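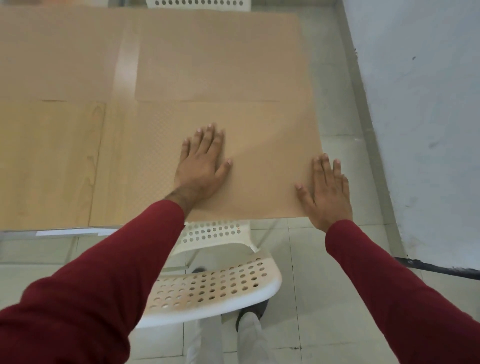

Flat Cardboard and What It's Good For

Every household has a place where cardboard goes to wait. Ours was behind the hall door, until the door stopped opening all the way and we began entering the room sideways, like crabs. I moved the whole heap to the table one Saturday meaning to cut it up for recycling, and by dinner I had lined four drawers, padded a shelf and developed opinions. The opinions follow.

Which cardboard to keep

Keep sheets. Boxes are a way of storing air, and you have plenty of that. Slit the glued seam with a knife, open the box out, cut off the flaps and you have one good panel and a lot of scrap. The scrap goes out the same day. I mean this. Once you have kept a flap you will keep all of them.

The thin dividers that come between the parts of flat-pack furniture are the best of the lot. My Koyama bookcase arrived with more of them than shelves, and they have outperformed the bookcase. They cut with scissors, lie fairly flat and have never been taped by anyone.

Leave alone anything that has held fruit, anything with a grease spot, and anything that smells like a basement. Cardboard remembers. It will pass the memory along to your sweaters.

Getting it flat

A sheet that has been rolled or leaned in a corner wants to go on being a roll or a corner. Lay it on the table with the hump facing up and press it down with both palms, fingers spread, working from the middle out toward the edges. Do not fold it backward over the table edge to "teach it." You will teach it a crease.

If it springs back up, put it on the floor under a rug and walk on it for a week. People will tell you to use heavy books. People who say this have never tried to find a particular heavy book on a Tuesday and discovered it was working.

Mist helps with a really stubborn one. Use a plant sprayer, on the inside of the curve only, and use less than you think. Then weight it overnight with another dry sheet on top. Soaked cardboard dries into the shape of a potato chip and stays that way.

Measuring a drawer

Drawers are not square. Whoever told you they were was selling drawers. Measure the width at the front and again at the back, and believe the smaller number. Then take off a little more, the thickness of a coin, so the liner drops in without having to be argued with.

For a drawer with rounded corners, cut the sheet square first, set it in place and run your thumb hard into each corner. The cardboard will take a dent where the curve is. Cut along the dent. I used to make paper templates for this and I have the wasted evenings to show for it.

If one sheet is too small, use two and butt them edge to edge. Don't overlap them. An overlap makes a ridge, and every spoon in the house will go and lie against it. Lay all your pieces out on the table together before you cut any of them, and shuffle them until the biggest sheet covers the biggest drawer. I skipped this step and cut my one large panel down for the spice drawer. The sweater drawer has been a patchwork ever since.

Cutting

Put a fresh blade in the knife. A dull one tears the top layer and then slips, and your other hand is usually what it slips toward. Two or three light passes beat one heroic one.

Put something under the work. I own a proper Giser cutting mat, and it was on the closet shelf, two rooms off, the day I scored a line in our table that is 300 millimeters long. I know the length because it was a very accurate cut. A spare piece of thick cardboard makes a fine mat if yours is also resting somewhere.

Push the chair in and stand up. Sitting down, you cut toward your own lap, and you can't see whether the ruler has moved. It has.

Places a sheet earns its keep

Between stacked frying pans. Cut a circle a bit smaller than the pan. It won't look like much, and it will save you from the noise at six in the morning.

Under the dish soap. Replace it when it goes soft. This costs nothing, and you may find it oddly satisfying.

On wire closet shelves, so that folded shirts don't come out with a grid on them.

Down the side of a suitcase that has lost its stiffness. Mine went to Lellthorpe and back with a panel in the lid and came home in better shape than I did.

Under the car, for the drip you are going to have looked at.

Along the back of a bookshelf with a gap, where the small paperbacks go over the edge and are presumed lost.

Not behind the stove, not on top of the radiator, and not under a toaster. It's paper. It has one great ambition and you should keep it away from the opportunity.

Tape, glue and neither

Most liners need nothing at all. If one slides, a loop of masking tape under each corner will hold it and come up again later. I tried the Brulari double-sided stuff once, in the kitchen, and that liner is now part of the building.

Storing what's left

Stand the sheets on edge, in a narrow gap, all facing the same way, biggest at the back. Beside the washing machine is good if the floor there stays dry. Write the size in pencil in the top corner of each one so you don't have to pull out the stack to check. Mine says 64 on the widest, in centimeters, and there has been no need to measure it since.

Set a limit for the stack, by thickness. The width of your hand is generous. When a new sheet comes in past the limit, an old one goes out, and you don't get to stand there holding it and thinking about school projects.

Change the liners when they get stained or start to curl, or when you see crumbs going under the edge. Use the old one as the pattern for the new one before you throw it away. I usually remember this on the way back from the bin.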